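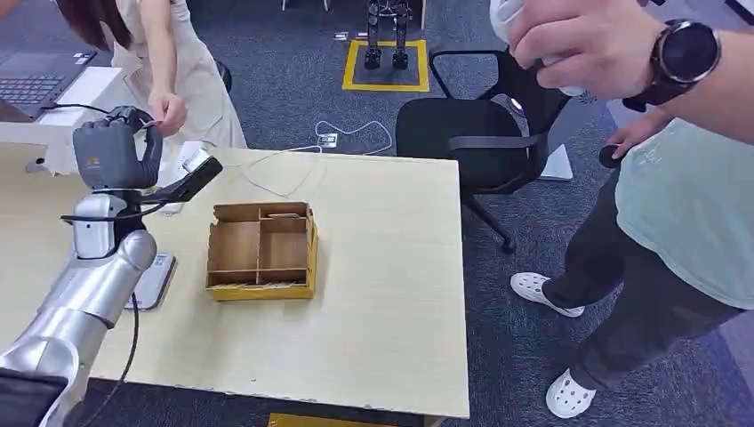

Teleoperation station with the silver arm, the dark gray hand and the divided cardboard organizer used for the sorting tasks.

Datasets / Manipulation / Akuldale-Sort / README

Akuldale-Sort: teleoperated placement into divided containers

Summary

Akuldale-Sort is a set of 3815 teleoperated episodes of one robot arm with a multi-finger hand placing small items into the compartments of a cardboard organizer. It was collected to test one change to the training procedure: conditioning the policy on a compartment label given at the start of the episode, in place of a goal image. The method is called Zustia in the code and in this card. Baseline checkpoints and evaluation logs are in the same repository.

Task definition

An episode starts with the hand closed and clear of the organizer. One item lies on the tabletop. The operator picks it up and releases it into the target compartment. The episode ends when the operator opens the hand and moves back above the box edge. Episodes where the item lands in the wrong compartment are kept and marked placed_wrong. Episodes where the item leaves the table are kept and marked dropped.

Compartment labels are left, right_far, right_near and front. The front compartment is narrow and accounts for most of the placed_wrong episodes. Labels are relative to the robot base, so a box that has been turned gets new labels at reset.

Collection

Operators stood beside the table and drove the arm with handheld controllers. Wrist pose was mapped directly with a scale factor of 1.0. Finger closure was mapped to one trigger as a single value, so independent finger motion is not present in the commands. It does show up in the measured joint positions when fingers meet an item or a partition.

Operators were told to avoid pressing on the partitions. The cardboard bends and returns slowly, and a bent partition changes the task for the next episode. Boxes were replaced when a partition no longer stood upright – the box_id field tracks this. There are 20 box IDs in the release.

Contents

episodes/ – one file per episode, with commands, joint positions, hand positions and camera streams
splits/ – train, validation and test lists
xavier/ – loader and replay tool (Python)
eval/ – logs for all reported runs

The test split has 371 episodes and shares no box ID with train. The validation split does share box IDs with train and should not be used to report generalization.

Results

Each policy was run for 171 trials on the physical arm, using held-out boxes. Trials were assigned to compartments in a fixed shuffled order, the same for every policy. The label-conditioned policy placed the item correctly in 130 trials. The goal-image baseline did so in 104. Most of the gap comes from right_far and right_near, where the baseline often released above the partition between them. On the front compartment the two policies were close, and neither was good.

A third variant, Hovent, adds a predicted release height to the label. It reduced contact with the partitions but did not improve placement. Its logs are included for completeness.

Known issues

Camera and joint streams use separate clocks. The loader aligns them by nearest timestamp – error is usually below one frame but grows in long episodes.

People and other equipment appear in the background of some views. Backgrounds were not masked. Policies trained without cropping may pick up on operator position, and we saw signs of this in early runs. The default loader setting crops to the tabletop.

Early episodes recorded before September have no box_id. They are in train only, with the field set to null.

Usage

Install the package in xavier/ and pass the dataset root to the loader. Set crop=False to get full camera views. To replay on hardware, check the joint limits in replay_config first; the defaults match our arm and mounting height.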